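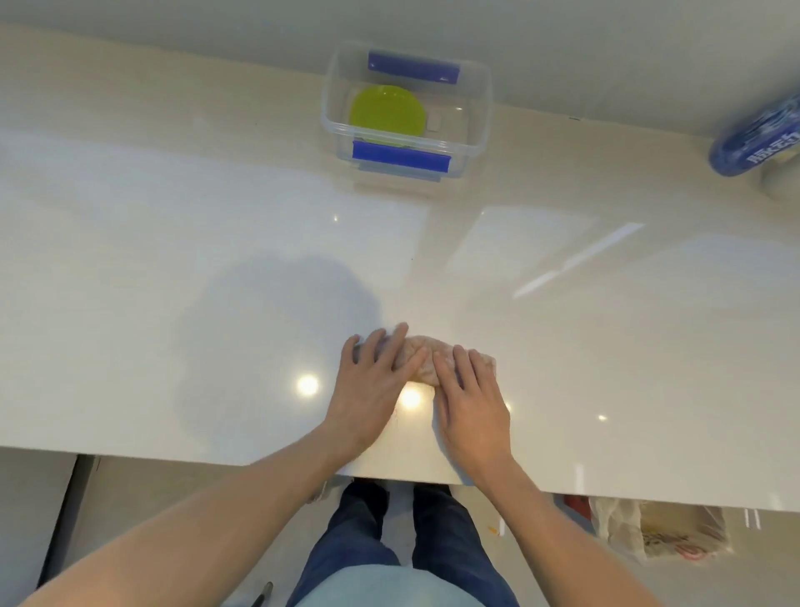

白い調理台の上で、両手で平たく押しているところ。

共同台所ルシコ、手でこねるパンの会を8月から毎月開催

グラレンの共同台所「ルシコ(Lusico)」で、8月から、手で生地をこねるパンの会が毎月開かれることになりました。作るのは、この地方の家庭で昔から焼かれている平たいパン「ケヴィス(Kevis)」です。会の時間は午前中の2時間で、場所は建物の2階の台所です。こねる機械は使いません。参加する人は、粉を量るところから焼く前の形を作るところまで、自分の手で行います。

ルシコは、グラレンの古い市場の裏にあります。1階は食器と鍋を貸し出す部屋で、階段を上がると台所があります。ふだんは、家のオーブンが小さい人や、祭りの料理をまとめて作りたい人が借りています。ジャムの季節には早い時間から予約がいっぱいになりますが、夏の午前中は空いていることが多く、その時間をパンの会に使うことが決まりました。

粉は、川の向こうの製粉所セルヴァナヤガム(Selvanayagam)のものを使います。この製粉所の粉は、町の店では小さい袋でしか売っていません。会のためには大きい袋で届き、台所の涼しい棚に置かれます。少し粗くて、指でこするとざらざらした感じが残る粉です。製粉所の担当者は「細かい粉より水を吸うのがゆっくりです。最初に硬いと思っても、すぐに水を足さないで、少し待ってください」と話しています。

会に先立って、ルシコの運営をしている人たちと、近くに住む何人かが台所に集まり、作り方を確かめました。ケヴィスの作り方は家によって違います。油を入れる家と入れない家があり、塩を先に入れる家と後に入れる家があります。どちらが正しいかという話になると長くなるので、会では一つの作り方に決めて、ほかの作り方は焼いている間に話すことにしたそうです。

基本の配合は、粉が1000グラムです。これを一つの台で一緒にこねて、後で分けます。水の温度は32度に決めました。「ぬるいお湯」という言い方では、人によって熱さがずいぶん違ったためです。台所には温度計が用意されますが、慣れている人は手首の内側に水を少し落として確かめていました。

粉の真ん中にくぼみを作り、水を入れ、外側の粉を少しずつ内側へ落とします。はじめは木のへらで混ぜてもよいそうです。粉の見えるところがなくなったら、台に出して手でこねます。このときの生地はまだまとまりが悪く、表面もでこぼこしていて、端からぽろぽろと落ちます。初めての人は、ここで心配になって水をたくさん足してしまうことがあります。

「私も最初の年は、いつも水を入れすぎていました。スープのようになって、粉を足して、また硬くなって、また水を足して、家族が食べきれない量になりました」と、作り方を教える女性の一人は笑って話しました。この女性はグラレンに来てから、隣の家の人にケヴィスを習ったそうです。今では、冬は毎週のように焼いています。

こね方にも、いくつかの流れがあります。指先で引っ張る人もいれば、手のひらの下のほうで遠くへ押す人もいます。会で教えるのは、両方の手を広げて上から押し、平たくしてから向こう側を手前に折り、向きを変えてまた押すやり方です。腕の力だけで押すと、すぐに肩が疲れます。台の前に少し足を開いて立ち、体の重さを手に乗せると楽になるそうです。台の高さが合わない人のために、低い踏み台も置かれます。

打ち粉の量については、集まりの中でも意見が分かれました。たくさん振る人は、手につかないほうが気持ちよく続けられると言います。少ししか振らない人は、粉が折り目に入ると、焼いたときにそこから割れると言います。結局、最初に台へ薄く一回だけ振り、その後は手のほうに粉をつけることになりました。手についた生地は、乾いた粉でこすって落とします。水で洗うのは、こねる作業が全部終わってからです。

台所の掃除についても、細かい決まりが作られました。粉のついた台に、いきなりぬれた布を置くと、のりのようになって取れにくくなります。まずカードと呼ばれる平たい道具で粉と生地のかけらを集め、乾いた布でふき、最後にぬれた布でふきます。集めた生地は流しに捨てないで、紙に包んでごみ箱へ入れます。去年、流しの管が詰まって台所を何日も閉めたことがあり、運営の人たちはこの点を何度も説明していました。

床も同じです。粉は思ったより遠くまで飛びます。終わった後は、先にほうきで掃いてから、モップをかけます。靴の裏に粉がついたまま階段を下りると、1階の食器の部屋まで白い足あとが続きますから、階段の上にマットを置くことになりました。マットは製粉所から来た古い粉袋を縫い合わせたものです。

こね終わった生地は、丸くまとめて、ふたのできる入れ物に入れ、休ませます。布をかけるだけでもよいのですが、夏の台所は窓を開けるため、風で表面が乾きやすいそうです。家から入れ物を持ってくる人は、生地がふくらむことを考えて、余裕のある大きさのものを選んでください。内側に油を薄くぬっておくと、後で取り出すときに楽です。

休ませている間は、オーブンを温めながらお茶の時間になります。この時間に、ほかの家の作り方を聞くことができます。準備の集まりでは、生地にゆでたじゃがいもを混ぜる家の話が出て、ほとんどの人が初めて聞いたと言っていました。じゃがいもを入れたケヴィスは次の日も柔らかいけれど、切るときに包丁につくそうです。試してみたいという声が多く、秋の会で取り上げるかもしれません。

焼くのは、台所の奥にある大きいオーブンです。このオーブンは右の奥が強く、途中で天板の向きを変えないと、片方だけ色が濃くなります。表面に指で浅いくぼみをつけ、油を少し落としてから入れます。焼けたかどうかは、裏を軽くたたいて音を聞きます。中が焼けていれば軽い音がしますが、これは言葉で説明するのが難しく、何度か聞いて覚えるしかないと教える人たちは言っていました。

ただし、2時間の中で全部を焼くことは難しいです。生地を休ませる時間が、その日の暑さで変わるからです。会の中では、先に作っておいた生地を一回焼いて、みんなで味を見ます。自分でこねた生地は、入れ物に入れて家に持って帰り、家で焼きます。オーブンがない人には、厚いフライパンにふたをして、弱い火でゆっくり焼く方法を書いた紙が配られます。暑い日は、帰る途中でふくらみすぎることがあります。バスで帰る人は、保冷剤を一つ持ってくると安心です。

持ち物は、エプロン、手をふく布、生地を入れるふたつきの入れ物です。指輪や腕時計は、こねる前に外してください。長いそでの服の場合は、ひじの近くまで上げられるものがよいです。つめは短く切ってきてください。手に傷がある人には薄い手袋が用意されますが、手袋をすると生地の柔らかさがわかりにくくなるため、傷が治ってから来ることもできます。予約の変更に料金はかかりません。

粉には小麦が含まれます。台所全体に粉が飛びますので、小麦のアレルギーがある人は、この会の日は2階に入らないようにしてください。同じ日の午後に台所を借りる予定の人にも、ルシコから連絡があります。パンの会の日の午後は、掃除と換気のために貸し出しの開始が遅くなります。

子どもは、大人と一緒なら参加できます。小さい子どもには、生地を分けて別の台でこねてもらいます。準備の集まりに来た子どもは、こねるより、粉に指で線をかくほうが楽しかったようです。それでもパンが焼けると、いちばん大きいものを選んで食べていました。

ルシコがパンの会を始めるのは、これが初めてではありません。以前にも冬の間だけ、夜に開いていたことがあります。そのときは仕事の後に来る人が多く、生地を休ませている間に眠くなり、焼く前に帰ってしまう人もいたそうです。残った生地を運営の人たちが遅くまで焼き、次の朝、市場の人たちに配りました。市場では今でもそのパンの話をする人がいて、「またやらないのか」と聞かれることがあったといいます。午前中の会なら、焼けたパンを昼に食べられます。

準備の集まりの最後には、その日にこねた生地が焼かれ、窓の近くの長い机に並べられました。付け合わせは、塩を強くした白いチーズと、きゅうりと、前の週に台所で作られた杏のジャムでした。一枚は底が少し焦げていました。天板の向きを変えるのを忘れたためで、焦げたところを好んで食べる人もいました。

近くの家具店で働く男性は、昼の休みに来て、粉がついたままの台で少しだけこねました。ふだんは店で買ったパンしか食べないそうです。「生地は、もっと柔らかいものだと思っていました。押しても戻ってくるので、だんだん戻ってこなくなるまで続けるのかと思ったら、逆だと言われました。よくこねたほうが戻ってくるそうです。まだよくわかりませんが、8月の会に申し込みました」と話していました。

会で使った作り方は、1階の貸し出しの窓口にも紙で置かれる予定です。家で試して、うまくできなかった人は、その紙の裏に困ったことを書いて窓口に渡すことができます。教える人たちが読んで、次の会で答えます。準備の集まりの時点で、もう何枚か届いていました。多かったのは、生地が台につく、焼くと硬くなる、真ん中だけ生のままになる、という内容です。

硬くなるという質問に対しては、焼いた後の置き方も見てほしいとのことでした。網の上で冷まし、まだ少し温かいうちに布で包むと、皮が柔らかくなります。袋に入れるのは、完全に冷めてからです。早く入れると中に水がつき、次の日には表面がべたべたします。残ったケヴィスは、小さくちぎってスープに入れる家が多いようです。凍らせる場合は、切ってから一枚ずつ包んでください。

真ん中が生のままになる場合は、形を作るときの厚さに原因があることが多いそうです。ケヴィスは平たいパンですが、手で押すと端が薄く、真ん中が厚くなりやすいです。最後にもう一度、真ん中から外へ向かって手のひらで押し、台から少し持ち上げて、重さが同じように広がっているかを確かめます。それでも心配な人は、火を弱くして長く焼くほうが失敗が少ないとのことです。

製粉所セルヴァナヤガムでは、会に参加した人のために、同じ粉を量り売りすることも考えています。今は製粉所まで行かないと大きい量を買うことができません。橋を渡って歩くと坂があり、粉を持って帰るのは大変です。ルシコの1階に粉の箱を置く案もありますが、食器の部屋は湿気があるため、置く場所についてまだ話し合いが続いています。決まりましたら、窓口に張り紙が出ます。

申し込みは、ルシコの1階の窓口、または市場の入り口にある申し込み箱で受け付けています。紙に、連絡先、アレルギーの有無、パンをこねたことがあるかどうかを書いてください。初めての人とよく焼く人が同じ台になるように、組を作るそうです。友だちと同じ台を希望する場合は、そのことも書いておくと、できるだけ合わせてもらえます。

市場の側の入り口は、会の始まる時間にはまだ閉まっています。裏の中庭から入って、青い郵便受けの横の階段を上がってください。自転車は中庭の壁の側に止めることができます。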